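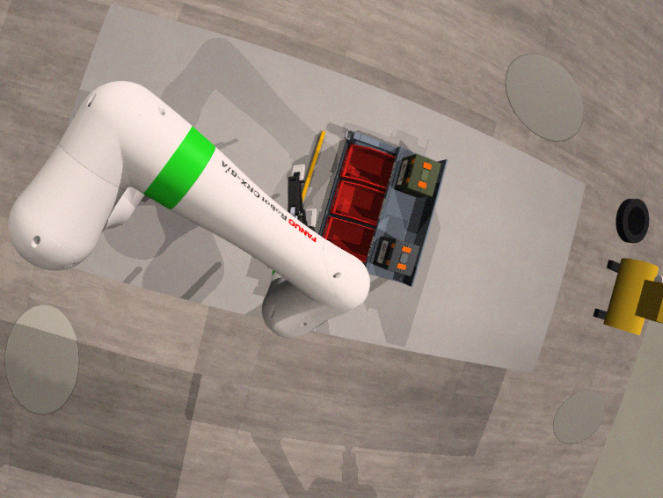 Figure 4. Sim cell from the overhead view, CRX-8iA over the mat with the organizer tray.

Section 4: Recording your first batch of demonstrations

By now you should have the Stunex simulator running and the tray task loaded (go back to Section 3 if the window comes up blank). I'm going to take you through recording the way I do it at my own desk, with my own bad habits included, so feel free to tidy up my method once you've got the hang of it.

A demonstration is one full try at the task, driven by you and saved with everything the arm did along the way. The policy learns from a pile of these. For the tray task I ask for 100 good ones before you train anything, and 500 if you plan to share the result with the rest of us on the Bodudberg server.

4.1 Before you press record

1. Open the Session panel and type a session name. Mine always start with the task, so tray-a, tray-b and so on. Please don't use "test". We have so many called "test".

2. Pick the overhead view. You can keep a second view open while you drive, but overhead is the one the Plondthorpe loader reads first.

3. Set the lighting to "hard shadows" for your first batch. I know, the soft setting looks much nicer! But the arm throws a big shadow over the mat and I want the policy to meet that early on.

4. Hit Reset and look at the tray. It should land at a slight angle, and the angle should change every time you reset. If you get the same one three resets in a row, your random seed is locked. Unlock it under Session > Seed.

5. Move the arm a little in each direction with the hand controller, just to wake up your wrist and check nothing is flipped.

Note: The big parked stuff along the right side and the flat discs on the floor are scenery. You can't pick them up and they don't count toward anything. Leave them switched on, though. My first policy was trained on a bare floor and got hopelessly lost the minute I added the scenery back.

4.2 Recording

1. Press the left trigger once. You'll hear a click and the timer starts.

2. Bring the wrist in over the tray and slow down. I come in high and then drop, and I try to stay off the tray walls while I do it.

3. Line up the gripper before you go down. If you can't see the fingers, swing your view, don't guess. Swinging the view isn't saved with the demonstration, so do it as often as you like.

4. Do the move shown in the prompt bar, then lift clear.

5. Press the left trigger again to stop. Press the right trigger to keep the take or hold it to throw the take away.

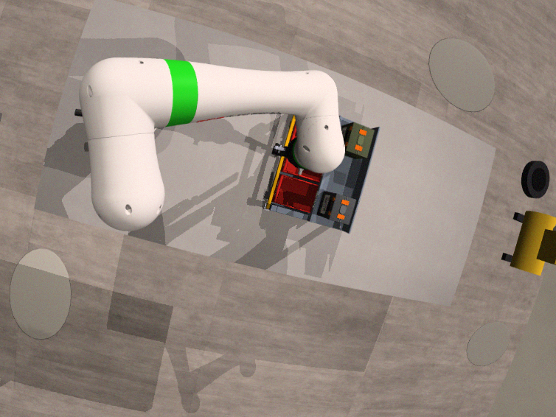
Figure 5. Wrist down at the tray, with the gripper partly tucked under the white joint.

You'll be in the Figure 5 position a lot, and it's the one new people ask me about most. With the wrist that far over, the overhead view gets very little of the gripper. Those takes are still fine to keep. The joint readings are saved too, and the policy can lean on them when the picture doesn't help much. What I don't want is a whole session of them, so mix up your approach direction from one take to the next.

Caution: Don't hit Reset while the timer is running. The take gets saved with half of one layout and half of the next, and the checker won't catch it. Sioned Rosser found 21 of these in my own tray-c session and I still hear about it.

4.3 What to keep and what to toss

Keep a take if you wobbled and fixed it. Those are gold, really, and I wish I had more of them. Keep slow ones too.

Toss a take if you stopped to answer the phone, if the tray got shoved off its spot, or if you did a different move from the one in the prompt bar. Toss it if you're not sure what you did!

4.4 Checking and sending

1. Open Maddocks (the little viewer that came with the install) and drag your session folder onto it.

2. Play every tenth take at double speed. If one looks off, play the takes on either side of it too.

3. Read the count at the bottom. Mine says 293 for tray-d, with the tossed ones already taken out.

4. Click Pack, wait for the bar to fill, then click Send.

Note: Packing a long session can take a while and the bar sits near the end for ages. Leave it alone. If you close the window you'll have to pack from scratch, but your takes are safe in the session folder.

If Send fails, check that your session name has no spaces in it, then try again. Training is covered in Section 5, and you can start reading it while the upload runs.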